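Saturday at the Fernix open day

The Fernix building opens to visitors once a year, in July, and this time I got a place in the 10:30 group. The company has two bays on the ground floor. The first was all conveyor sorting and I will skip it. The second was the humanoid work, run that morning by Loredana Dal Bello, with Gaëtan Boyer at the operator desk.

Dal Bello started with the control stack. The planner, called Lallik, sends joint targets to the arms and hands. A separate layer checks each target against torque limits before it goes out. She put the trajectory plots on a wall screen and left them up for the whole session, which I appreciated. Most demos show a finished motion and a logo.

Furniture is a poor target for this kind of robot. A drawer unit on casters moves when it is pushed, so the position the planner holds for it can be wrong by the time the fingers arrive. Boyer's answer is to slow the hand over the last stretch and re-estimate the pose as it goes. That costs time. Somebody in our group asked how many practice runs the reaching routine had behind it, and he said 4,000, most of them in simulation. 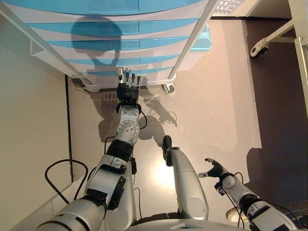
Lighting came up next. The robot casts its own shadow on whatever it leans over, and on a striped front that adds an edge the detector has to ignore. The old detector, Hervieu, treated shadow edges as drawer gaps often enough that they replaced it. The current one was trained with moving light sources. Dal Bello quoted a 96 percent detection rate on their internal set — I would like to see that number on furniture they did not pick themselves.

I asked about cable routing at the elbow and got a short answer: external for now, internal on the next arm. No date was given. The group after ours was already at the door, so I left my question about fingertip wear with Boyer, who wrote it down and took my email address.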